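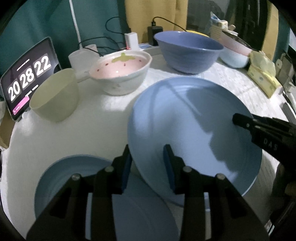 Two grippers on one plate: the left one has the rim between its pads, the right one is just touching the edge.

Plates are my favorite way to find out if a pair of hand-held grippers is set up right. Cups are easy and sponges will forgive anything, but a big shallow plate wants to swing the second you pick it up by the rim. So if you've just put new pads on, or you're trying to choose between two sets, try this before you record anything serious. It takes me 35 minutes with coffee.

First, cover the table with a plain cloth. A bare tabletop lets the plate skate away when you tip it up, and then you're testing the table! I keep a clock running where the camera can see it, which makes it so much easier to match clips to my notes later.

Now the grip. Come in over the rim with one finger on each side and squeeze slowly until the pads flatten a little. Stop there. My first instinct was always to squeeze like crazy, and all that did was make the plate twist. Tip it up until it stands on its edge, then hold for a slow count of five.

Next, bring the second gripper in from the side and let the tip rest on the rim. Don't grab yet. Just touch, and watch the first hand's view for any wobble. If the plate turns in the pads, set it down and move your grip closer to the middle of the rim — that fixes it for me most of the time.

Then do the handover, lay the plate flat, and go again. I do 22 rounds per pad set and write down slips and nothing else. Last Thursday I ran the Kasar pads against the Flakano ones this way. Kasar slipped twice, Flakano seven times, though Flakano felt nicer on bowls (softer, I think, and they hug a curve better).

Lies Schouten asked me if you can skip the touch step. You can, but then you won't know which hand caused the slip, and I did 90 rounds that way once and had to throw them all out.

Wipe the pads between sets. Bowls are next, starting with the ribbed one.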